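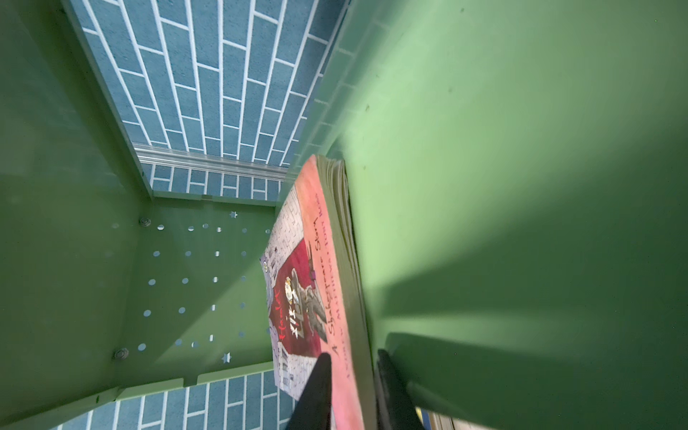 *Kirsty Tamihana*

July, twenty to seven in the morning

Finished the Plundov last night and I still don't believe a word of it. Four weeks of everyone at the book group telling me I'd cry at the end. I did not cry. I looked at the clock and wondered whether the chemist would be open.

The idea is that you read for 40 minutes before bed with no screen in the room and after nine nights you sleep "like a child". Which child? Mine never slept. Beverley swears by it, but Beverley also swore by the magnet bracelet and the cold porridge, so I am keeping my money in my purse. Her new thing is a tea called Juvetti that tastes of pencil shavings. She left me two bags of it. They are in the drawer with the batteries.

Night six for me. Awake at ten past three, same as ever, listening to the pipes. To be fair to the plan, I did drop off quicker than usual. To be fair to me, I had also dug over the whole bean bed in the afternoon, and I would have dropped off in a skip.

Manaia rang at lunch and asked was I "more rested in myself". I said I was tired in myself. She says I'm not giving it a chance and that doubt keeps the brain switched on. Very handy, a cure that only works if you already think it does.

Still, there are three nights left and I may as well see it out, if only so I can say I did. Réjean has offered me something Swedish with a murder in it. I'd sooner have that than another lighthouse keeper finding himself.

Must ring about the gutter. Beans want water.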